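자주 묻는 질문: 클루밀(Clumik) 시연 데이터 수집

수집 일을 맡은 지 꽤 됐는데 메일로 같은 걸 자꾸 물어보셔서 아예 한 페이지에 모아 둡니다. 제가 아는 만큼만 편하게 적었고, 10월에 한 번 손봤어요. 빠진 게 있으면 알려 주세요!

클루밀이 뭔가요?
사람이 손에 드는 그리퍼로 집안일 비슷한 동작을 하고, 그 기록을 모아 로봇 팔 정책을 학습시키는 프로젝트예요. 수집은 저희 쪽에서, 학습은 라마나우스카스(Ramanauskas) 팀에서 합니다. 저는 수집 쪽이라 모델 구조를 물어보시면 대답이 좀 짧아집니다.

로봇을 만져 본 적이 없는데 참여할 수 있나요?
네, 그런 분이 더 많아요. 처음엔 연습용 동작을 50번쯤 하겠거니 생각하시는데 숫자를 정해 두진 않았어요. 집고, 옮기고, 놓는 게 손에 익었다 싶으면 바로 본 수집으로 넘어갑니다. 저는 첫날 손목에 힘을 너무 줘서 다음 날 젓가락질이 힘들었어요(여러분은 살살 쥐세요).

그리퍼는 꼭 양손에 드나요?
작업마다 달라요. 작업표에 2라고 적혀 있으면 양손, 아무것도 없으면 한 손입니다. 양손 작업은 한쪽이 물건을 잡고 있는 동안 다른 쪽이 움직이는 구성이 많은데, 이때 놀고 있는 손을 무릎에 내려놓는 분이 많거든요. 그러면 그쪽 궤적이 엉망이 되니까 작업대 위에 그대로 띄워 두세요.

큐브에 인쇄된 흑백 무늬는 왜 있나요?
마커예요. 그리퍼가 어디에 있고 어느 쪽으로 기울었는지를 이걸로 계산합니다. 그래서 손가락이나 소매로 덮으면 안 되고, 스티커를 붙이거나 펜으로 뭘 쓰는 것도 안 돼요. 때가 탔으면 문지르지 말고 저한테 가져오세요.

속도는 어느 정도가 좋아요?
평소보다 조금 느리게요. 그렇다고 슬로모션은 아니고, 옆 사람에게 컵을 건넬 때 정도면 딱 좋아요. 너무 빠르면 영상이 뭉개지고, 너무 느리면 학습된 로봇도 굼떠진다고 라마나우스카스 쪽에서 투덜거립니다.

실수하면 처음부터 다시 하나요?
떨어뜨렸다가 바로 주웠으면 계속하세요. 그런 장면도 쓸모가 많아요. 물건이 작업대 밖으로 굴러갔거나 중간에 전화가 왔다면 거기서 끊고, 플루스틀로(Flustlow)에서 '중단'을 누른 다음 새로 시작하시면 됩니다. 삭제는 누르지 마세요. 중단한 것도 제가 따로 봅니다.

플루스틀로에서 103번 오류가 떠요.
두 그리퍼의 시계가 안 맞는다는 뜻이에요. 둘 다 껐다가 왼쪽부터 켜 보세요. 왜 왼쪽부터인지는 저도 모르는데 오른쪽부터 켜면 또 뜹니다. 그래도 안 되면 에세 에제(Ese Eze) 님께 화면을 캡처해서 보내 주세요. 펌웨어는 그분 담당이에요.

같은 물건만 계속 집으면 되나요?
아니요, 제발 바꿔 주세요! 같은 자리에 놓인 같은 물건만 집으면 로봇이 그 자리만 외워 버려요. 한 물건으로 몇 번 했으면 위치를 옮기고, 방향도 돌리고, 옆에 다른 물건도 슬쩍 놔 보세요. 작업대를 너무 깨끗이 치우지 않으셔도 됩니다. 실제 집은 그렇게 깨끗하지 않잖아요. 적어도 저희 집은요.

지금까지 얼마나 모였나요?
검수를 통과한 게 3,415건이에요. 얇고 납작한 물건 쪽이 아직 모자라서 다음 작업표는 그쪽 위주로 짜고 있어요. 접시류나 뚜껑 같은 거 집기를 좋아하시는 분, 연락 주세요.

얼굴이나 목소리도 기록되나요?
소리는 저장하지 않아요. 카메라가 그리퍼에 달려 있어서 팔이나 옷은 꽤 자주 찍히고, 몸을 많이 숙이면 얼굴이 들어올 수도 있습니다. 얼굴이 들어온 구간은 검수할 때 잘라 내요. 그래도 찜찜한 구간이 있으면 시각만 적어 보내 주세요.

보관함은 어디 제품이에요?
클룰리(Clulley)에서 맞췄어요. 의외로 많이들 물어보시더라고요. 손가락 패드가 눌리지 않게 벌린 상태로 넣어 주시고, 렌즈 쪽이 위로 오게 해 주세요. 렌즈는 안경 닦는 천이면 충분합니다. 티셔츠 자락은 안 돼요, 제가 다 해 봤어요.

물건을 잡을 때 제일 신경 쓸 점은요?
패드 두 개 사이 가운데에 오게 잡는 거요. 끝으로 아슬아슬하게 집어도 사람은 어떻게든 버티는데 로봇은 그걸 따라 하다가 놓칩니다. 들어 올린 다음에는 잠깐 멈췄다가 움직여 주세요. 그 잠깐이 있으면 나중에 구간을 나누기가 훨씬 편해요.
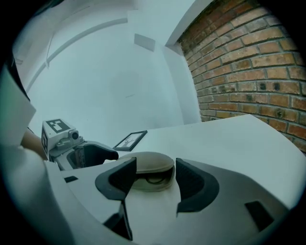

그리고 놓을 때도 마찬가지로, 바닥에 닿은 걸 확인하고 나서 벌려 주세요. 공중에서 툭 놓는 버릇이 한번 들면 고치기가 꽤 힘들더라고요. 작업표에 없는 물건을 써 보고 싶으시면 메모 칸에 이름만 적어 두시면 됩니다.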